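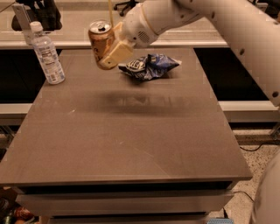
Day two of demos, 5/9/19

Quick one tonight, I have to be back at Karard early and my wrists are killing me.

So we're finally collecting for real. Three objects on the table: can, bottle, chip bag. Task is pick the thing up, hold it in the air, put it down somewhere else. Sounds like nothing. It is nothing, for a person. For the arm it's a week of me and Zübeyde taking turns on the controls and saying "next" at each other.

Where we are: 1504 episodes total, counting everything from April. Of those about half are any good. The April ones were recorded before Samuele changed the gripper, and I don't know yet if we can mix them in. Janaka says yes, just tag them. I say tag them and leave them out of the first training run, then see. We'll probably do his thing.

Notes to self mostly, but maybe useful to someone:

The can is easy. Too easy. You get lazy and grab it the same way every single time, straight in, dead center, and then the model only knows one grab. I've started going in off to one side on purpose. Also lifting it slow on some and quick on others.

The bottle, ok. Clear plastic is a pain for the depth, label is fine. Aim for the label.

The chip bag. Ugh. Changes shape every time you touch it, so no two episodes start the same, wich is good for the data and terrible for my mood. Babar wants to swap it for a box. No! The bag is the whole point.

Failed grabs: keep them. Last round we threw them all away and the policy had no clue what to do after a miss, it just sat there closing on air. Now if I miss I back up and try again and it all goes in one episode, marked as a retry. 16 of those so far today. Not all of them on purpose.

Things still broken. The reset sheet (where each object goes before you hit record) lives in 2 places and they don't match. Somebody moved the bottle start position in one and not the other. Me, I think. Will fix it tomorow.

And the lag. Marama had a look and thinks it's the logging and not the arm, she's going to move the writes to the other machine. If that works we can go back through the jerky episodes and see if the timestamps are even usable.

Ok, dinner. Then bag grabs in my sleep probably. More when the first run finishes.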